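Skindetti Library to Start Monthly Repair Evenings in January

November 27, 2022

SKOSTGATE - The Skindetti branch library will open its back room for household repairs one evening a month starting in January, the library board decided at its last meeting.

People can bring in a lamp, a toaster, a chair, a coat with a stuck zipper or anything else they can carry through the door by themselves. Helpers with some repair experience will look at it with them and try to fix it on the spot. There is no charge for the help. Parts are paid for by the owner.

The board set aside $3,000 for tools, bench lights and a first supply of glue, thread, screws and fuses. Most of the hand tools will be bought used from the school district, which closed its old shop room in Medve this year.
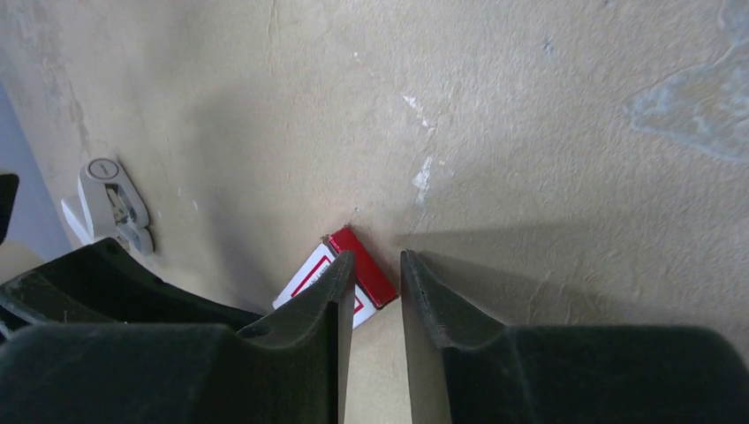 Do people need a library card to bring something in?

Residents of Skostgate and Medve can come without one. They will be asked for a name and a phone number at the front desk, and they must stay with their item while it is being worked on.

Edeltraud Zwahlen, who runs the branch, said she had been asking for the program since a similar one in Skollirside moved to a larger building. That group saw 63 items in its last season, most of them small kitchen appliances and clothing.

"People from here were driving over the bridge with a vacuum cleaner in the back seat," Zwahlen said. "We have a room. It sits dark after six."

Each visitor may bring up to two items per evening. Gas appliances, microwave ovens and anything with a leaking battery will be turned away. Bicycles will be accepted if the wheels are already off the ground problem-free, meaning the owner has cleaned them first.
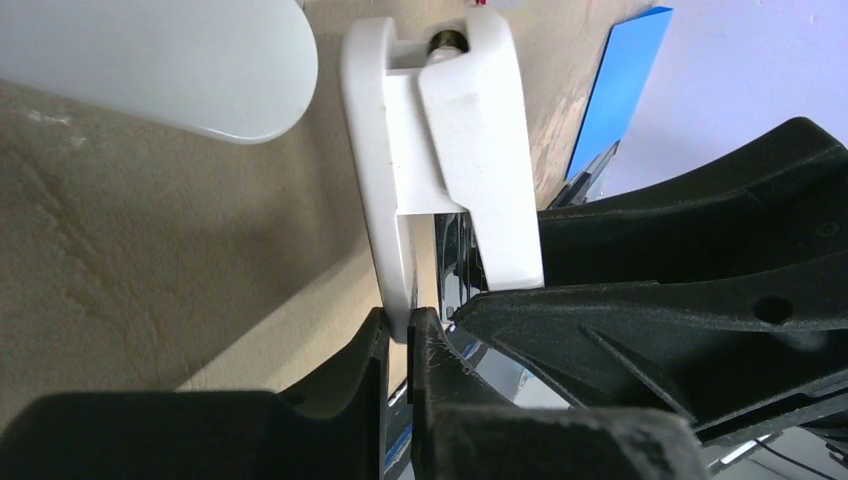 Plastic parts are expected to take up a good share of the time. Zwahlen said the Skollirside group told her to plan for cracked lids, broken clips and loose handles, and to keep clamps on hand for glue jobs that have to sit overnight. A small white part that looks like a hinge, with a curved plate on one side and an angled bracket on the other, is the sort of thing that can be hard to match at a hardware store. Owners are asked to bring any broken pieces in a bag, along with the manual if they still have it.

The room has space for three work tables. One will be kept for sewing, with two machines on loan from the Medve adult school. Numbers will be handed out at the door, and the last item will be taken half an hour before closing.

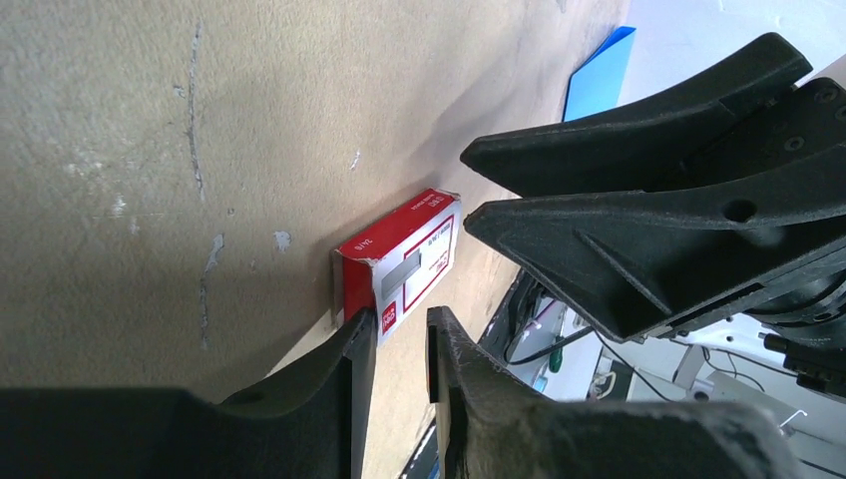 Small parts such as fuses, bulbs and screws should be brought in their original box when possible, so helpers can check the size and rating. The branch will not order parts for visitors but will write down what is needed.

Anyone who wants to help with repairs can leave a name at the front desk. Helpers under 18 need a signed form from a parent.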